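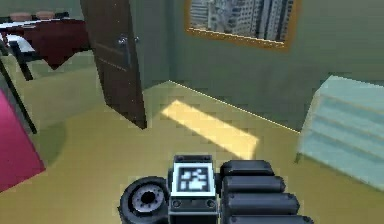
Section A. Simulator run, before anything is plugged in

Cloltero arm, pre-power and first-motion inspection
Bench 2, Cultomstead shared workshop
Checked by: Ryszard Zieliński
Second pair of eyes: Eugeniusz Pawlak
Month: February
Marks used: OK, FIX, STOP, N/A. A STOP means the key goes back in the drawer. Comments are initialled. Anyone may add one, but please write it so the other person can read it.

A1. The model opens without errors.
OK. Two warnings about textures, same as always. RZ

A2. Model of the gripper matches the gripper on the bench.
FIX. The mounting block and the marker are right. The cable bundle is missing from the model altogether, so the simulated arm turns its wrist with a freedom the real one can only dream of. RZ
I asked for the cables in the last inspection. EP
You did. RZ

A3. Marker on the mounting block is upright in the model and upright on the bench.
OK, after I turned the printed one round. It had been glued on sideways by someone in a hurry, and I was the only person in the building. Compare it with the screen: white border, black inside, white patches. Hold the laptop next to it and look from one to the other like a passport officer. RZ

A4. Room used for the run is the standard one.
OK. We use the Tokarz room for every run, so that a change in behaviour can be blamed on us. It is the one with the open door, the red tablecloth and the picture of tower blocks on the wall. It has better furniture than the workshop. EP

A5. Sunlight patch on the floor switched on.
OK. Leave it on. The tracking has to cope with a bright bit of floor, and bench 2 gets the same treatment from the window in the mornings. RZ

A6. Arm completes the standard sweep with nothing touched.
OK on the third go. First go, the fingers went through the shelving unit as if it were mist. Collision checking had been left off. It is now on by default, and the box to turn it off has been moved three menus deep where I hope never to find it. RZ
Please add a line saying so. EP
See A7. RZ

A7. Collision checking is ON. Read the word on the screen aloud.
OK. I felt ridiculous. EP

A8. Speed limit in the settings file is the same as the limit in the controller.
STOP, then OK. The file said 900 and the controller said 65. Same quantity, same units, different authors. Both now say 65. Whoever wants more can come and argue for it in person, with the guard closed. EP
The 900 was mine. It was for a video. RZ

Section B. Bench and surroundings

B1. Base bolted down, all bolts tight by hand spanner.
OK. The clamps have been retired. They held perfectly until the arm moved. RZ

B2. Reach of the arm marked on the floor with yellow tape, and the tape is intact.
FIX. Tape has lifted on the side by the pillar drill, where people drag the stool across it. Replaced, with the better tape this time. The stool has been spoken to. EP

B3. Nothing inside the tape except the arm and the job.
FIX. Found inside the tape: a mug, a tin of wood stain, the other half of a bird box, my reading glasses. All removed. I had been looking for the glasses since Tuesday. RZ
The bird box is mine and I would like it back in one piece. EP

B4. Guard panel fits its slots and the catch closes.
OK. Catch is stiff. I have chosen to regard this as a feature for now, but if you need two hands and a knee to shut it, it gets filed down before the next session. RZ
I needed the knee. Mark it FIX. EP
FIX. RZ

B5. Floor dry and swept.
OK. Swept by EP, who would like that recorded. EP

B6. Route to the workshop door clear.
OK. In the simulator the door is always open and there is nothing in front of it. Here there was a bicycle. Moved. RZ

B7. Other members told that the arm will be live.
OK. Card on the bench, card on the door, and I went round and told people as well, which works better than either card. EP

Section C. Power and wiring

C1. Mains lead undamaged along its whole length, plug to box.
OK. Ran it through my fingers with the plug in my other hand. If you are checking this item and cannot see the plug, you are doing it wrong. EP

C2. Power supply is on its feet with the vents clear.
FIX. It had been stood on end to make room for a vice. Laid flat. Vice now lives on the shelf below. RZ

C3. Earth connection between base plate and supply tested.
OK. Meter reading good. Wiggled the wire while reading, still good. EP

C4. Cable bundle at the wrist has slack through the full turn, moved by hand with the power off.
FIX. Snags on the edge of the round joint housing just before the end of travel. Put a turn of spiral wrap on it and moved the tie further back. It passes now, but I do not like it, and the turn limit has been pulled in until there is a proper guide. EP
This is the bundle that doesn't exist in A2. I take the point. RZ

C5. Spare battery pack for the stop circuit charged, and its label legible.
OK. Label had faded, so I wrote 2,000 on it again in marker pen, with the units this time. Last year's label gave the figure alone and caused a long discussion. RZ

C6. Fuses are the right ones.
OK. Taken out and read. Somebody had wrapped the spare in foil "to keep it clean". Spare thrown away, a new one is in the tin, and there is to be no foil anywhere near this bench. EP
It was clean. RZ

Section D. Stop button and interlock

Do this section in order, with the arm clear of everything. No marking an item OK from memory.

D1. Stop button can be reached from the operator's chair without leaning.
OK. It was on the far side of the keyboard until EP tried it with his eyes shut and stopped the radio.

D2. Stop button cuts motor power with the arm at rest.
OK. RZ

D3. Stop button cuts motor power with the arm moving at the slowest setting.
OK. The arm sags a little when it goes. Keep hands out from under it even after the click. EP

D4. Opening the guard cuts motor power.
OK. Tested at the left corner, the right corner and in the middle, since the panel bends. RZ

D5. Closing the guard does NOT bring the power back by itself.
OK. This one failed in the autumn and I still look at the arm sideways. EP

D6. Losing the laptop stops the arm.
OK. Pulled the cable mid-sweep. Stopped straight away. Then had to restart everything and make tea. RZ

D7. Both people know where the main isolator is, and can point to it now, without discussion.
OK. We pointed in the same direction. EP

Section E. Gripper

E1. Finger segments free, nothing trapped between them.
FIX. Sawdust. It is a woodworking shop on the other side of the curtain and the curtain is a gesture. Brushed out. RZ

E2. Rounded ends of the fingers smooth, no splits.
OK. One has a faint line along it. Ran a fingernail across and felt nothing. Look again next time and don't take my word for it. EP

E3. Mounting block bolts tight and witness-marked.
OK. Paint line across each head, line unbroken. The old paint was my daughter's nail varnish and has held up far better than the stuff we bought. EP

E4. Grip force set to low for first motion.
OK. Tested on a sponge, then on a cardboard tube, then on a plum, which was RZ's idea and which he had to clean up. EP
The sponge was fine. RZ

E5. Marker surface clean and flat, no glare from the bench lamp.
FIX. Lamp was shining straight on it and tracking dropped out whenever the wrist tipped back. Lamp moved over. Wiped off a thumbprint, mine by the size. RZ

E6. Grease on the wrist joint.
FIX. Dry. The tube on the shelf marked Cillulness is the right one. The tube next to it, same colour, is hand cream. Please check the tube. I am not going to say how long the joint ran on the other one. EP

Section F. First motion

F1. Both people outside the tape. One drives, one watches, and the one who watches has a hand on the stop button.
OK. EP watched. He takes it very seriously and it is a bit like parking with an examiner in the car. RZ

F2. Same sweep as in A6, at 65, with nothing in the gripper.
OK. Matched the simulator until the wrist turn, where the new limit cut in as intended and the screen version carried on without it. RZ

F3. Noises.
One tick per turn at the shoulder. It was there in January. RZ
It was quieter in January. EP
Agreed, slightly. Put it down as FIX and take the cover off before anything heavier than a sponge goes in the fingers. RZ

F4. Smells.
None from the arm. Wood stain, from B3. EP

F5. Repeat with guard opened on purpose halfway.
OK. Stopped, stayed stopped, asked for a reset. RZ

Result

Fit for slow running with an empty gripper. Not to be used for lifting until F3 has been looked at and B4 has been filed.

Jobs carried over:
Cable bundle into the model (RZ, no more excuses)
Proper guide at the wrist (EP)
Guard catch (RZ)
Shoulder cover off, find the tick (both)
Paint line check on the base bolts, to match the ones on the block (EP)
Give EP his bird box (RZ)

Late comment on A8: I have been asked again whether 900 was ever run on the real arm. It was, once, briefly, before the guard was built. There is a dent in the shelf. RZ

Noted. The dent is not to be filled in. EP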